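Buvbridge opens second round of its start-up programme for first-time founders

27th July

Buvbridge, the business support centre on Nillari Road, has opened applications for the second round of First Year, its programme for people setting up a company for the first time. There are 17 places. Applications close at the end of next month and the programme starts in the autumn.

The first round drew 727 enquiries and 63 full applications. Most came from people who were still in paid work and wanted to test an idea before handing in their notice. The new round has been changed to suit them. Sessions will be held on weekday evenings, and the monthly review can be done by phone.

Founders who are accepted get a desk at the centre for twelve months, a named mentor and a set of short courses on pricing, bookkeeping, hiring and selling. Buvbridge does not take a share in any company that joins. A monthly desk fee applies from the fourth month onwards, and anyone who leaves before then pays nothing.

Lamisi Kwofie, who runs the programme, said: "A lot of the people who applied last time had a good product and no idea what to charge for it. We spent more hours on pricing than on anything else, so it now comes first. We have also dropped the pitch evening. Founders told us they were losing weeks to rehearsing a talk when they needed to be out speaking to customers."

Two companies from the first round have since moved into their own premises. Tanura makes booking software for small repair shops and now employs four people. Agbenyega supplies packaging to independent food producers and signed its first wholesale contract in the spring. Both will send a founder to speak at the opening session.

Kwofie added: "We are not looking for a polished business plan. Two pages on what you want to sell, who you think will buy it and what you have tried so far is enough. If you have tried something and it went badly, put that in as well."

Applicants must be over 18 and must not have run a registered company before. Sole traders who have been working for less than a year can apply. The programme is open to any trade or sector apart from property letting and financial advice. Joint applications from up to three founders are welcome and count as one place.

Shortlisted applicants will be asked to a half-hour interview at the centre. Everyone who applies will get a written answer, and those who are turned down can ask for notes on their application.

Forms can be picked up from the Buvbridge front desk or requested by email. An open evening for anyone thinking of applying will be held in the ground floor meeting room, with a date to be confirmed on the Buvbridge website.

ENDS

Notes to editors

Buvbridge provides desks, meeting rooms and training for new and small businesses. Lamisi Kwofie is available for interview. Requests should be sent to the Buvbridge press desk.

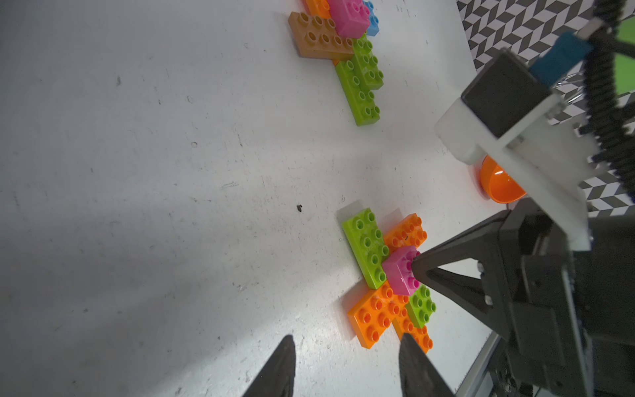
Toy building bricks on a white tabletop.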